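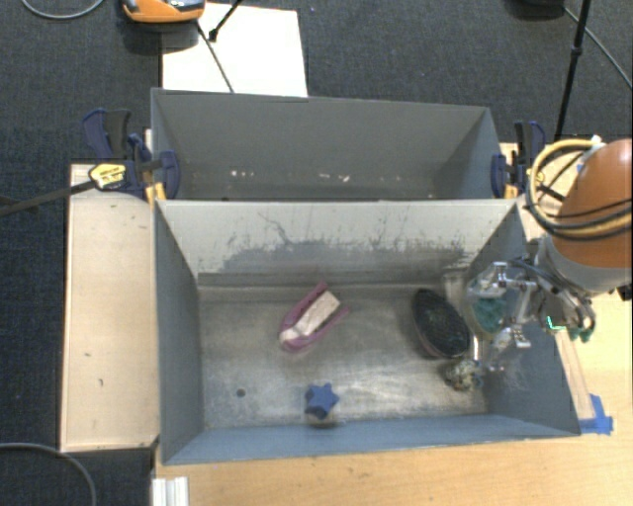

Separation and Taxes – File Review Checklist

Gillies office, intake desk. Use for any client who separated or filed for divorce during the tax year. Mark OK / NOT OK / N/A and leave a comment. Blank lines get sent back.

Client file: Flimurero (business and personal)
Reviewed by: Sorcha Jardine
Started: Monday, before lunch

1. Filing status confirmed for the year
OK. Divorce not final by year end, so still married for tax purposes. Client thought single. Explained, will need explaining again.

2. Joint or separate return decided in writing
NOT OK. Verbal only. Spouse's side wants joint, our client not sure. Need a signed note before anyone preps anything. Reminder – joint means both on the hook for the whole bill.

3. Prior returns on file, last 3 years
NOT OK. Two here, one missing. Client says the old preparer at Mevia has it. Ask for the transcript too, don't wait on Mevia.

4. IRS notices copied, front and back
OK. All 8 scanned. Backs were missing on the first go, redone. One is adressed to the spouse only – kept in its own folder, don't mix.

5. Balance owed split by year and by who earned the income
Partly. Personal side done. Business side waiting on Vovon payroll printout.

6. Innocent spouse relief looked at
OK to raise with attorney. Client signed returns without reading them, says had no idea about the side income. Not our call. Flagged on cover sheet.

7. Current payment plan, if any
NOT OK. There is one, $100 a month out of the joint checking account. Joint account closes soon. If the payment bounces the plan can default. Needs a new account on it first – urgent.

8. Dependents: who claims who
NOT OK. Both parents plan to claim the younger one. Get the custody draft. Form 8332 if it goes to the other parent.

9. Withholding updated at work
N/A for client, self employed. Check estimated payments instead, and whose name they were sent in under.

10. Refund offset risk explained
OK. Went over it by phone. Follow up letter not sent yet.

11. Mailing address changed with IRS and state
State done, IRS not. Form 8822. Mail still goes to the house, client moved out in September.

12. Power of attorney form signed
OK but only covers personal. Need seperate one for the business.

Overall: NOT READY. Do item 7 first, then 2 and 8. Back to my tray when the Vovon papers come in – SJ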